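22/09/2021

Read the whole of the Plestness handling guide last night, all 51 pages, because Hye-jin asked me to send comments and I said yes before I knew how long it was. I have now got a headache and opinions.

I'll put the good part first so I can't be accused of sulking. Section 2 is decent. It says two people working the same surface with hand-held grippers have to agree who reaches first, out loud, before either of them moves. We've been doing that on instinct for months and it's nice to see it written down by somebody. It also says to stop if a cable crosses your path, and I have ignored cables often enough to feel told off.

Then it goes bad. Section 4 wants what it calls a neutral work surface: flat, matte, single colour, rigid. I would like to meet the household that has one. The whole argument for collecting in homes, as I understood it in February when we were all so keen, was that homes are lumpy. You take away the lumps and you've got a lab with a kettle in it. Vultitz already have a lab. They have very nice benches and I believe every word of their results on benches.

So today we did tidy-up on the bedding anyway, small things back into the green box, and I kept the guide open on my phone to see how many clauses we'd fall foul of. The surface rule went straight away. Checked sheet, blankets behind, everything soft.

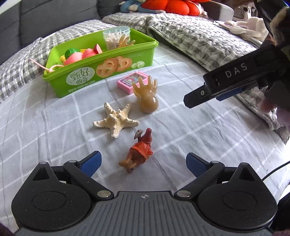
Starfish, gnome with pickaxe, squishy hand. Section 4 would like a word.

The gnome (I call him the gnome, Hye-jin says miner) is my favourite argument against the object list. Appendix B sorts everything into rigid, soft and "articulated", and you're meant to write the class down before the session. Fine. A figure lying on his side with his tool up by his head is rigid by their definition and so is a starfish with bumps all over it, and anyone who has tried closing two pads on both knows they have nothing in common. I'd want to know whether a thing has a sensible place to hold it. There's no column for that. I asked Hye-jin whether I could add one and she said I could add one in my comments, which I took to mean no.

The orange see-through hand is worse. Soft, yes, tick. But is it one grasp or five? If you take it by a finger, does that count as a correct pick? Unamley's older checklist had a line about it, a clumsy line, but a line: grip the part you'd grip with your own hand. Plestness dropped it. I can guess at the meeting where it was dropped, and I bet the person who dropped it had never tried to pick up anything squishy with a tool.

Hye-jin's view, to be fair to her, is that a rule doesn't have to be right in order to be useful. If all the groups break section 4 in their own way then none of the recordings can be compared, and if all of them follow it at least we're wrong together. She said this while eating toast. I said being wrong together is how you end up with a machine that can only tidy a bench. She said then write that down, with a page number. Page 17, for the record.

I do think she has a point about comparison. I only wish the people writing these things would say that's what they're for, instead of calling it "safety". There's a sentence in section 4 that says soft furnishings "present an elevated hazard to the operator". From a blanket? The hazard to the operator is kneeling. My knees are the elevated hazard and there's not one word on kneeling in all those pages. I've put that in my comments too and underlined it.

The clause I can't make up my mind about is 6.3, the hold. Once you've got the thing between the pads you're supposed to stop still over the container before you let go, so the moment of release is clean. It sounds reasonable. My trouble is that people don't do it. Watch anyone put toys in a box and it's one long sloppy movement, half of it a throw. If we want the machine to learn from how people move, we can't go teaching the people to move like a machine beforehand. On the other hand I've sat through enough recordings where you can't tell a place from a drop, and I was the one who had to label them, and I swore a great deal. 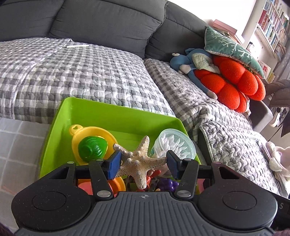

I came round a little, I'll admit it here and not to Hye-jin. If the hold were a beat, no more, I could live with it. The guide doesn't give a length at all, it says "until stable", and stable according to whom? Two careful people will read that two ways and then somebody at Jitpraphai will write a paper on operator variance. Give me a number and I'll complain about the number, but at least we'll be complaining about the same one.

What bothers me more is how full the box is allowed to be. The drawing in the guide has an empty tray with a tidy rim, and you set your object in the middle of it like an egg. A toy box in a real house has things in it already, and they stick up. You have to find a gap, or lay one thing on another and hope. Placing into clutter is the actual skill, as far as I can see, and it gets one paragraph, under "exceptions". I've suggested it be moved out of exceptions and given its own section, and I offered to write the thing, which I already regret.

Other comments sent or to be sent:

Glossary calls the pads "fingertips" in one place and "jaws" in another. Pick one.

Section 7 asks for a supervisor's signature after each object. After each object! Some 20 things in an afternoon and you'd spend more time signing than gripping. Once a session is plenty.

Nothing about what to do when you knock something over before you pick it up. Is that a failed attempt or a new starting position? We've been calling it a new start. I'd like that to be allowed, and I'd like it written down before somebody decides we cheated.

Comments are due in 9 days. I don't expect them to be read. The last round I commented on, the reply thanked me for my engagement and the next version had a new logo. But Hye-jin says she knows one of the people on the drafting side and that they do read them, they only don't answer, and I suppose I can believe that for another week or so.

Must find the knee pads from when we did the bathroom. I think they're under the stairs, behind the paint.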